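# Transparente Objekte mit dem Skerkari-Modul erkennen

Stand: Mai, getestet mit zwei Armen und der Kopfkamera. 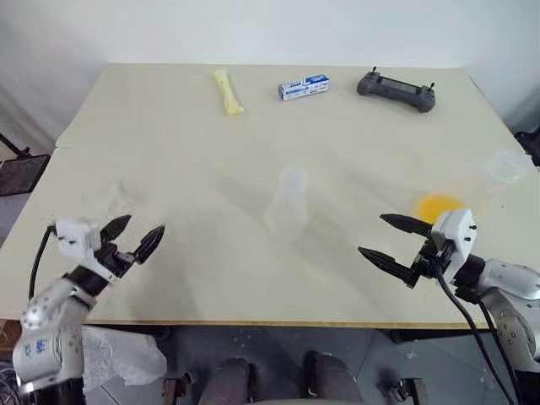

*Blick der Kopfkamera: Der durchsichtige Becher in der Tischmitte hebt sich kaum von der hellen Platte ab.*

Ein klarer Becher liefert im Tiefenbild oft nur Löcher. Die Box oder die Fernsteuerung weiter hinten sind für die Segmentierung dagegen dankbare Objekte. So gehe ich vor:

1. **Tischebene schätzen.** Die Fuge zwischen den beiden Platten kann eine falsche Kante erzeugen, deshalb `merge_planes: true` setzen.
2. **Hintergrund mitteln.** Den leeren Tisch aufnehmen, 30 Bilder genügen. Die Arme bleiben dabei in der Startpose.
3. **Ränder suchen.** Bei Bechern ist der Rand das beste Merkmal. Die Schwelle steht bei mir auf 14 -- bei dunklen Tischen muss man sie neu einstellen.
4. **Masken prüfen.**

```
skerkari segment --config tisch.yaml --mode clear --debug
```

Im Debug-Fenster soll der Becher eine geschlossene Kontur haben. Fehlt sie, zuerst die Belichtung ändern und erst danach die Schwelle.

5. **Greifpose übergeben.** Der Planer Trevlow erwartet die Pose im Basis-Koordinatensystem, in Metern. Wer Millimeter schickt, bekommt nur die Meldung `no path`.

Folien und Deckel erkennt das Modul noch unzuverlässig -- sie bleiben vorerst auf der Sperrliste.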